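Okero Grocery Words

Version 14. Last updated 2023-05-19.

A list of 3700 everyday grocery terms with their plural forms, common misspellings and usual unit of sale. It was put together for people who build shopping list apps.

Contents

terms.csv has one row per term
units.csv has the 26 units used in terms.csv
aliases.csv has regional names and short forms

Produce is listed by the name most shoppers type, so "bananas" comes before "banana, yellow". Packaging words such as "bag" and "bunch" are kept in units.csv. 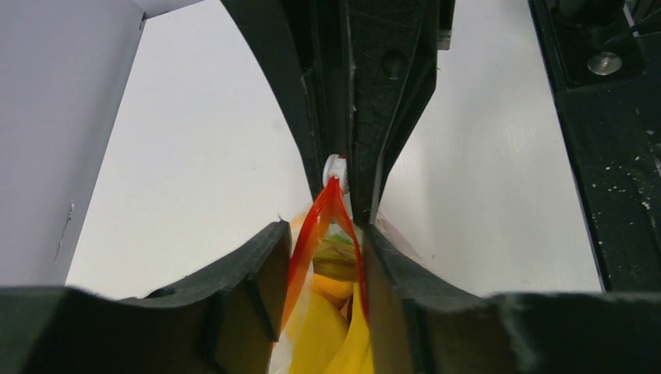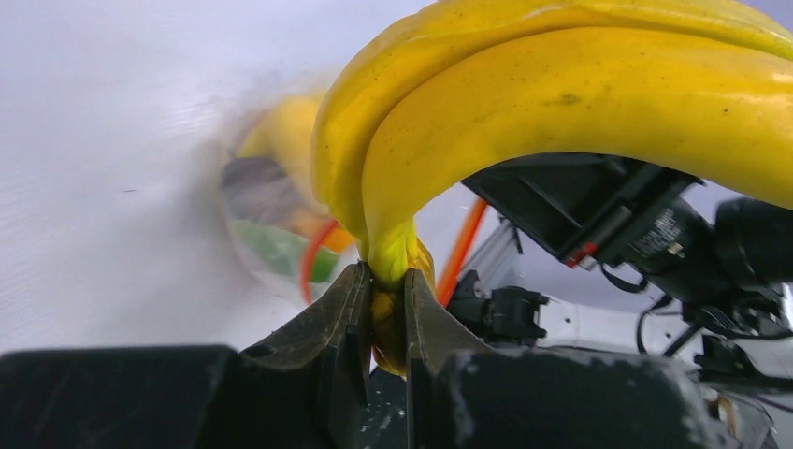
Brand names are left out. Rows with an empty unit column have not been reviewed yet; there are 78 of them, mostly spices.

Known problems

"Pepper" still points to both the spice and the vegetable. Accents are missing from some cheese names.

Maintainers: Noemi Colombo and Kalevi Saarela. Send corrections as a CSV with the same column order.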